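Course handout 7, Claltirmont robotics software sequence
Prepared by Salim Makokha and Awuor Bakilana. Revised June 3, 2020.

# Wrist-view perception for cloth handling

These notes cover the perception node, the grasp state machine and the logging tools used in lab 4. They assume you have finished the rigid-object labs and can build the Isitz workspace without help.

## 1. Why the rigid pipeline fails

In labs 1 to 3 the planner received a six-degree-of-freedom pose and a mesh. A garment has no single pose. Two grasps at the same point on a shirt can give different shapes after the lift, depending on how many layers were between the fingers. The planner therefore works from a small set of labeled features:

- `collar_band`
- `hem_stitch`
- `fold_edge`
- `pinch_tuft` (cloth held by or rising out of the fingers)
- `surface` (anything that isn't garment or gripper)

The label node runs on the wrist stream only. The overhead stream is logged but the policy does not read it.

## 2. Masking the fingers

The lattice fingers cause more label errors than any other part of the setup. Cloth is visible through the openings, so a solid mask throws away useful pixels and no mask at all lets the ribs pass as fabric. Color thresholding is a poor fix on yellow garments. Use the per-rib mask in `fostach_mask.yaml` and reload it after any change to the camera mount. 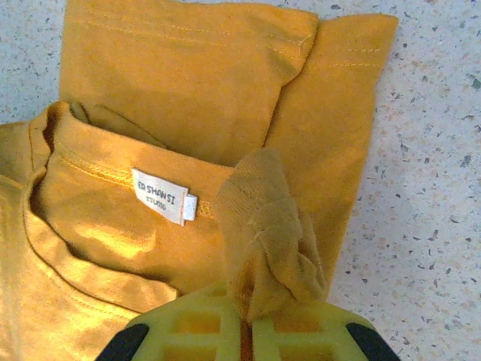

The tuft is the feature to watch after closure. Its height over the fingertips, compared with the height in the pre-grasp estimate, feeds the layer count. Tension lines are extracted separately by the ridge filter and should converge on the tuft. If they converge somewhere else, the state machine holds in `VERIFY` and requests a second view.

Printed labels and tabs inside a neckline are treated as anchors. They are high contrast, they sit at a known place on the garment, and they are usually small enough to be hidden by one bad fold. Do not let the policy depend on them. Kieran Brophy's October branch did, and its success rate on unlabeled garments was too low to report.

## 3. Grasp state machine

| State | Exit condition | On failure |
|---|---|---|
| `APPROACH` | fingertip within tolerance of target | replan |
| `CLOSE` | finger current over threshold | open, retry once |
| `VERIFY` | tuft and tension agree | second view |
| `LIFT` | height reached | lower, reopen |
| `HOLD` | next command | timeout to `LIFT` failure |

The wrist loop runs at 30 Hz. The verification window is 80 ms from the end of `CLOSE`, so in practice you get two complete label maps before a decision is due. Do not average them. Take the later one and use the earlier one as a consistency check - averaging smears the fold edges and the ridge filter then reports nothing.

## 4. Background and glare

`surface` is a catch-all class, and it is trained on whatever lies behind the cloth. When the wrist tilts up, the background changes from the work surface to the rest of the room, usually out of focus. Two problems follow:

1. Auto white balance shifts and garment color moves with it. Lock white balance in the driver.
2. A bright source in view lowers contrast along the fold edges. The Ogunleye exposure plugin clips the metering region to the lower half of the image. Leave it on.

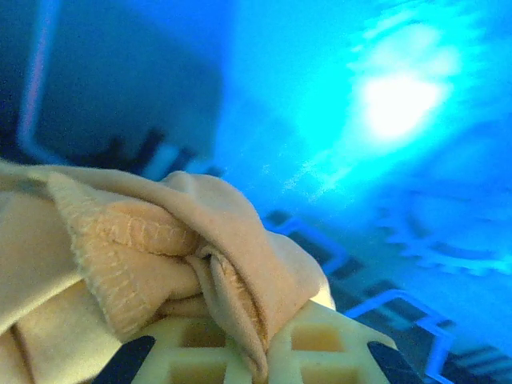

*Figure 2. Twisted cloth across the lattice finger, with a bright light in the blue background. The stitched hem is a candidate for `hem_stitch`.*

Twists are not in the label set. A twisted section usually comes back as several short `fold_edge` segments meeting at one point. The planner handles this with a convergence test: if more segments meet than the `max_junction` parameter allows, the region is marked ungraspable until the next regrasp. The default is three. Onyekachi Briggs has a patch that reads the value from the garment profile, but it is not merged.

## 5. Logging

Replay needs the label maps, joint states and finger current on one clock. Record with:

```
isitz record --wrist --joints --current --clock=monotonic
```

The reference log has 3,175 wrist images. Training uses the first 1,000 and the remainder is held out. Do not shuffle before splitting, as neighboring images are near duplicates.

## 6. To hand in

- Your modified `verify.py`
- A confusion matrix for the five labels on the held-out part
- One page on a `VERIFY` failure from your own log, with the state trace

Send questions on the mask file to Ladi Idahosa. Build problems go to the course list.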